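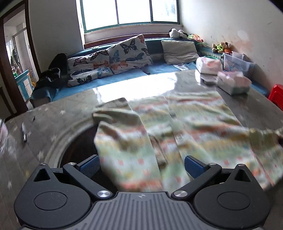 Ticket 369 is opened for the bill tracker on our site, the page where parents and teachers follow the education bills of this session. The problem: a bill which passed third reading is still displayed as "in committee". I write the log in one place so the next person does not need to search in the mail. The picture shows a patterned garment spread on a round gray table. I also made a test record and named it "Garment test". Please do not delete it until the ticket is closed.

Status: open
Priority: high
Component: Kollo (import of bill status)
Opened: October 8, 2024

Reported behaviour

A reader wrote to us that the school funding bill shows the wrong stage. I checked the legislature's own page and the reader is right. I then compared the other education bills. In total 15 bills have a wrong stage, and all of them moved forward after the summer break. Bills that did not move since July are displayed correctly.

What I expected: the stage changes the morning after the vote.
What happens: the stage stays the same, but the "last checked" time is new every day. For the reader it looks like fresh information, and this is the worst part in my opinion.

Steps taken

1. Cleared the page cache in Sisar. No change.

2. Opened the same bill in another browser, not logged in. Same wrong stage, so it is not a matter of my account.

3. Ran the Kollo import by hand. It finished without error and reported 0 changed records. I ran it 3 times to be sure, with the same result.

4. Looked at the file which Kollo downloads. The new stage is in the file. So the source is good and we lose the information on our side.

5. Changed the stage of "Garment test" by hand in Sisar, from first reading to second reading. The public page showed the new stage after 7 minutes. This means the display works and only the import is at fault.
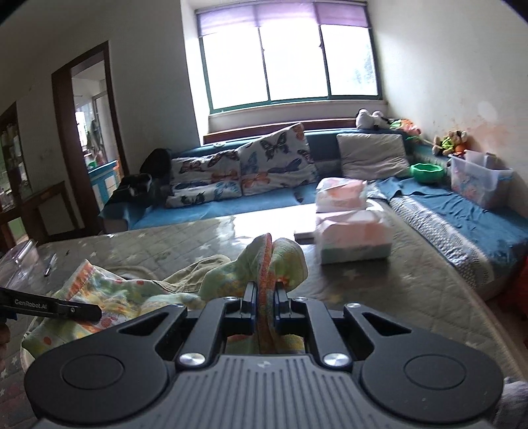 Printed cloth with orange-red border.

6. Checked if a record with two files behaves in another way. It does not. Both files open normally.

7. Compared an old import file with a new one. In the old file the column is called "Stage". In the new file it is called "Current stage". Kollo looks for the old name, finds nothing, and keeps the value it already has. It gives no warning.

Cause

The name of the column was changed at the source during the summer break. I could not find any notice of it, but it is possible that the notice went to an old address of ours.

Temporary fix

I corrected the 15 bills by hand and put a short note at the top of the tracker, which says that stages may be late by one day. Until the import is repaired, somebody must compare the education bills each morning before the newsletter goes out. The Son mailing list takes its text from the same records, so a wrong stage there would go to all subscribers.

Request to Voltinow support

Please change the mapping in Kollo so it reads "Current stage". I do not have the rights to edit it myself. I would also like the import to stop with an error when a column is missing. If this is a separate request, tell me and I will open a new ticket.

Reply from Voltinow support

Mapping is changed on the test server. Please run one import there and confirm. The error for a missing column must be a separate ticket.

Update

Import on the test server is done, 15 changed records, all stages agree with the legislature's page. I confirm the mapping and ask you to move it to the live site after the evening newsletter. New ticket for the missing column will follow.

Status: waiting for release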